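Wood grain

Wood grain is the arrangement, direction and appearance of the fibers in a piece of wood. The word is used loosely. A carpenter who planes "with the grain" means fiber direction, while a buyer who likes a board's grain usually means its figure, or surface pattern.

Formation

In temperate climates most trees add one growth ring a year. Wood formed early in the season has larger cells and thinner walls. Latewood is denser and often darker. A ring may be less than a millimeter wide in a slow-growing tree and more than 11 millimeters wide in a fast one.
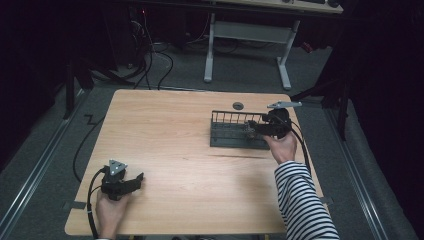
Tropical species may grow all year and show faint rings or none. In these woods the visible pattern comes mainly from pores, rays and changes in fiber direction.

Effect of sawing

Plain-sawn boards are cut so that the rings meet the face at a low angle, generally under 30 degrees. The result is a pattern of arches and wide loops. Quarter-sawn boards show straighter, closer lines and move less across their width as humidity changes, but the method wastes more of the log. Rotary-cut veneer is peeled from a turning log and tends to have a broad, wandering figure. 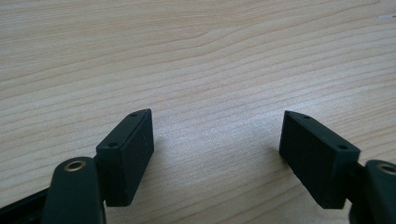 Wavy grain lines on a light-colored wooden tabletop.

Working properties

Planing against the grain lifts the fibers and causes tear-out. Interlocked grain, in which the fibers spiral in alternating directions, is difficult to plane from either side. Wood splits most easily along the fibers, and for this reason tool handles are made with the grain running lengthwise.

Finishing

Stain collects in open pores and makes the figure more distinct. End grain absorbs more liquid than face grain and darkens further. It is often sealed or sanded to a finer grit before staining.

See also: Growth ring, Knot, Quarter sawing, Veneer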